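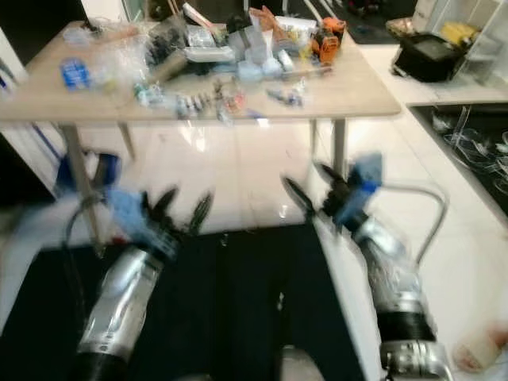

Qiuyue Xiong wanted to know why I keep asking for messy tables when a clean one would be so much easier to learn from. Fair question, and I've been itching to write about it, so have a thread!

1/ Quick background for anyone new. I work on the Lowther project, where we gather examples for a two-armed tidying system. A person steers both arms through a chore, we save everything the robot sensed and every move the person made, and the model learns from the pile.

2/ Clean tables ARE easier. We started with them back in November. One object, one bin, lots of space. The model got good fast and we were all thrilled.

3/ Then we took it to the Endby room and put out a normal workbench's worth of stuff. It reached for the first bottle, met a plastic bag, and just sort of hovered. For ages. I felt bad for it.

4/ So now clutter is the whole point. Little vials with caps, clear bags, boxes, a power tool, cables. I love clear bags as a teaching problem. They have no edges to speak of, they shine, they change shape the second you touch them.

5/ Small vials are the other great one. Stand a few close together and the fingers have to come in open and narrow, or you knock over the neighbors. Watching a skilled operator do it is a joy. There's a tiny pause right before the grab that I never noticed until I tried it myself (badly).

6/ Numbers, for those who like them: 68 usable runs from the cluttered setup as of 23rd March. 13 more went in the "look at again" folder. Each run is almost 3 minutes long.

7/ What lands a run in that folder? Mostly the operator changing their mind halfway. Reach left, stop, go right. A person learns nothing bad from seeing that but the model picks up the dithering, and then you have a robot that dithers.

8/ Fumbles we keep!! If somebody drops a bottle and picks it up again, that's gold. The model needs to see how you get out of trouble, and early on we were throwing all of that away. Still a bit sore about it.

9/ Motion blur came up in the replies last time. We keep those images too. The head camera moves when the robot moves, so the model had better get used to it. I used to filter them out and the results on the real robot got worse.

10/ Labeling is done in Kuvlow, our little in-house tool. You scrub through a run and mark where each grab starts and ends. Two of us label every run separately and then compare. We disagree most about where a "reach" begins, and I have strong opinions that I will spare you.

11/ Someone asked whether we reset the table to the same layout every time. No! We shuffle between runs. Same kinds of things, new spots. If the tape is always on the left, the model learns "left" and never learns "tape."

12/ Lighting is next on my list. Glossy floors throw bright patches around and the patches move through the day. I'd like morning runs and late afternoon runs in equal amounts, and right now we're heavy on mornings.

13/ After that we do it all again at Cestthorpe, with different tables and different junk. I've already started a box of awkward objects for it. Suggestions very welcome, the floppier the better.

14/ Back to Qiuyue's question, then: we do still record a few clean tables, mostly when a new operator is warming up. If you've mixed easy and hard runs in your own training set, tell me what ratio you went with. I'm reading every reply.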